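Scuffed vinyl on a waiting room bench – clean or recover?

Utimine
The whitish specks on our clinic's dark bench won't lift with plain water. I've tried a microfibre cloth and a soft brush. The worst patch is grey and speckled. Is that residue or has the topcoat gone? Quote to recover is $300.

Zidel
Test first. Neutral cleaner, 5 mL per litre, wipe, rinse, dry. If the colour evens out while damp and comes back pale when dry, the coating is abraded.

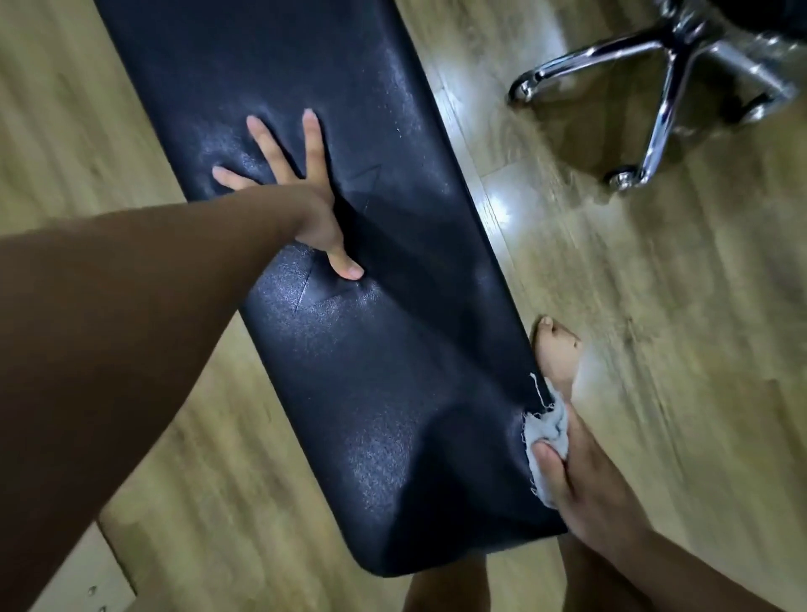 Busura
I wouldn't bother with the damp test. Disinfectant haze does the same thing, so it proves very little. Try a second rinse on a small area and leave it for 16 hours.

Zidel
Haze is usually uniform. Specks are more often wear on the high points of the grain.

Busura
Usually, yes. Sprayed product dries in spots.

Ngui
Whatever you do, keep silicone dressing off it. We did that in February and no recolouring product would bond afterwards.

Utimine
Noted. The cleaner label says rinse after 5 minutes and I doubt anyone has been rinsing – will do two rinses tonight and check tomorrow at 6 pm.

Zidel
Post the result either way. Don't accept the quote yet.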